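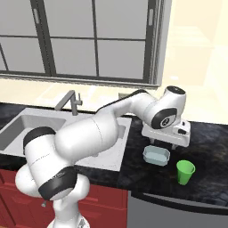

Week 7: The kitchen counter task

Reading before the lab: project handout sections 1 to 4, and the Vokano quick start guide on the course page. Bring your own laptop if you have one. The lab machines are fine for running the simulator but slow for plotting.

1. What the task is

The project for the second half of the term is a tabletop pick and place in the Vokano simulator. The kitchen we use is called Natholm. It has a sink, a dark stone counter, a dishwasher and one fixed-base arm with a two-finger gripper. The two objects that matter are the green cup and the pale blue tray, both on the counter to the right of the sink.

Your controller has to pick up the green cup and set it down upright in the tray, then bring the arm back to a rest pose clear of the counter. The tray must stay where it is. You may not edit the kitchen file, the object masses or the friction values. You may change anything in your own group's folder.

Groups are the same as for the first assignment. If your group has lost a member, see the course desk before the lab.

2. Frames

Most of the trouble in last year's projects came from mixing up frames, so we will go through them again.

World frame: fixed to the floor of the kitchen, z up. All object poses from the simulator are given in this frame.

Base frame: fixed to the base of the arm. The inverse kinematics solver expects targets in this frame.

Hand frame: fixed to the hand, with z pointing out along the fingers. When the gripper points straight down at the counter, hand z and world z are opposite. Many people forget the sign and send the hand up toward the ceiling on the first run.

Grasp frame: a point midway between the fingertips. This is an offset from the hand frame along hand z. The offset is in the robot file. Read it from there and do not type it in by hand.

To get a grasp target from a cup pose:

Take the cup pose in world.
Add the grasp height you have chosen, measured up from the bottom of the cup.
Rotate so that hand z points down.
Step back along hand z by the fingertip offset.
Transform the result from world to base.

Do this once on paper for the default cup position and check it against what your code prints. The worked sheet is due at the start of the next lab.

3. Approaching the cup

The cup is tapered and wider at the rim. If you come straight down over the centre with the fingers around the outside, they have to clear the rim first and then close on a narrower part of the cup. If you close too high, the fingers meet a sloped wall and the cup can slip down as you lift. If you go too low, the palm may press on the rim before the fingers close.

There are two reasonable grasps:

Outside grasp. Both fingers outside the cup, closing toward the centre. Check the opening of the gripper against the rim diameter in the object file before you try this. Leave some clearance on each side.

Rim grasp. One finger inside the cup and one outside, pinching the wall. It needs less opening and is easier to line up, but the cup can swing on the way to the tray. Move slowly if you use it.

Either one is accepted. Say in your report which you chose, and give the numbers you used to decide.

Always use a pre-grasp pose directly above the grasp pose. Go to the pre-grasp first, stop, then move down in a straight line in hand space. Do not plan one joint-space move from rest to grasp. The hand will sweep in sideways and knock the cup over.

4. Things to hit

The arm has a long reach over the sink, and the faucet stands up at the back of it. The collision checker knows about the faucet, the window ledge and the counter. By default it does not check the cup or the tray, which are loaded as movable objects. Once you have the cup in the gripper you need to attach it to the hand in the planner, or the planner will carry it straight through the side of the tray.

The call is attach_object. Call detach_object after you open the fingers and before you retreat. If you leave it attached, the next plan will usually fail with a start state in collision.

The counter is also closer than it seems in the viewer. Turn on the contact display (press C) when you are tuning the grasp height.

5. Placing

The tray is shallow, with a slightly raised rim. Lift the cup well clear of that rim, move across, and lower it until the contact sensor reports a touch or you reach your lowest allowed height. Then open the fingers, wait for the cup to settle, and retreat straight up.

Do not drop the cup from a height. It will sometimes land upright and sometimes not, and the marking runs will find the times it does not.

6. Running the trials

The simulator is seeded. Each seed moves the cup a little and turns the tray a little. The practice set has 400 seeds, and you should run all of them at least once before you hand in. The marking set is separate and will not be released.

A run is stopped after 1,890 steps. If the cup is not standing in the tray by then, the run counts as a failure, even if the arm is still moving and would have made it. Groups whose controllers are slow should look at the settle waits first. Most people set these far too long while debugging and forget to shorten them.

To run the practice set, open a terminal in your group folder and type:

vokano batch natholm --controller mygroup --set practice

Results are written to results.csv, one line per seed. The columns are seed, success, steps used, fail code and final cup tilt. The fail codes are:

F1 no grasp found
F2 planning failed
F3 cup dropped in transit
F4 cup tipped during placing
F5 tray moved
F6 out of time

Sort by fail code and look at one run of each kind in the viewer before you change anything. A low success rate with mostly F2 is a different problem from the same rate with mostly F4.

7. Logging

Each group keeps a lab log in the shared folder. Write an entry every time you run a batch: what you changed, the success rate, and the count of each fail code. Short entries are fine. The log is worth marks and we do read it. Logs written all in one go on the last night are easy to spot from the file history.

8. What to hand in

The controller folder, zipped, with no results files in it.
The lab log.
A report of no more than 8 pages, including figures. Use the Pelkonen template from the course page. State your success rate on the practice set, your choice of grasp, one failure you fixed and one you did not.

Due in November, at 5 p.m. on the date shown on the course page. Late work loses marks as set out in the course outline.

9. Marking

Success on the marking set is the largest part. The rest is split between the report, the log and the paper frames sheet. There is no extra credit for speed as long as you finish inside the step limit. Code style is not marked, but if we cannot run your controller from a clean folder we will send it back once, and after that it is marked as it stands.

10. Common questions

Can we use the built-in grasp planner? No. You may use the built-in motion planner and inverse kinematics.

Can we move the tray to make the place easier? No. See F5.

Can we use a camera instead of the object poses? Yes, if you want to. It is harder and is marked the same way. Tell us in the report.

The viewer window is black. Update the graphics driver, or use the machines in the Kustport lab, where it works.

For next week: finish the frames sheet, get the arm to the pre-grasp pose over the cup on the default seed, and make a first entry in your log.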